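Thread, Knots and Time: A History of Closing Wounds
Student project report, Pamley College, Health Studies

Introduction

This project started in June with a simple question: why are there so many kinds of suture thread? We wanted to find out what people used in the past, when materials changed, and what a student today needs to know before picking up a needle. We used the college library, the online archive of the Zidska Medical Museum, and a survey of students in our year.

Early materials

People have sewn wounds shut for thousands of years. Ancient Egyptian embalmers used linen, and old Indian texts describe thread made from plant fiber and hair. Catgut, which in spite of its name is usually made from the intestines of sheep or cattle, was known in Roman times. It stayed in use for centuries and the body breaks it down, so it does not have to be taken out.

Silk became common in the 1800s. It ties easily and the knot holds well. Its main drawback is that it is braided, and a braid can carry fluid and germs along the thread.

Stitch types

A running stitch uses one length of thread for the whole wound. It is quick, but if the thread breaks, the whole line can loosen. Interrupted sutures are tied and cut one at a time, so losing one does not undo the rest. They take longer and leave more knots. 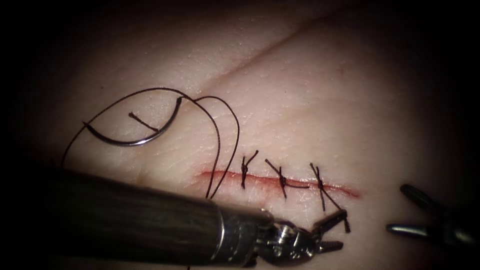
The change to synthetics

Nylon came into use as a suture in the 1940s. It is smooth and causes little reaction in the skin, but it is springy, and knots need extra throws to stay put. Absorbable synthetics followed around 1970 and slowly took over from catgut. Their strength over time is easier to predict.

Sterilization changed too. Joseph Lister soaked his catgut in carbolic acid in the 1860s. Thread now arrives sterile in a sealed packet with the needle already attached.

Our survey

We sent a short form to 1,123 students through the Sultero message board and asked two things: could they name a suture material, and did they know that some stitches dissolve? Most people who replied knew about dissolving stitches. Far fewer could name a material, and silk was the most common answer. We left 14 replies out because they were blank.

The survey only reached students who use the board, so it says little about people outside the college.

Learning to tie

Knots are taught on pads long before a student works with a patient. The Darko workbook, which our course uses, begins with the square knot and moves on to the surgeon's knot, which has an extra turn in the first throw.
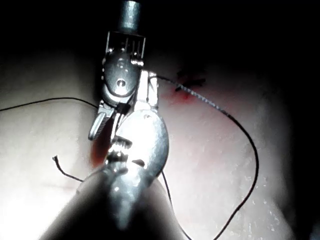

Figure 2. Practice pad with dark suture thread and a stitched incision.

Limits and next steps

We did not test any thread ourselves. A follow-up project could compare how silk and nylon knots hold under the same load.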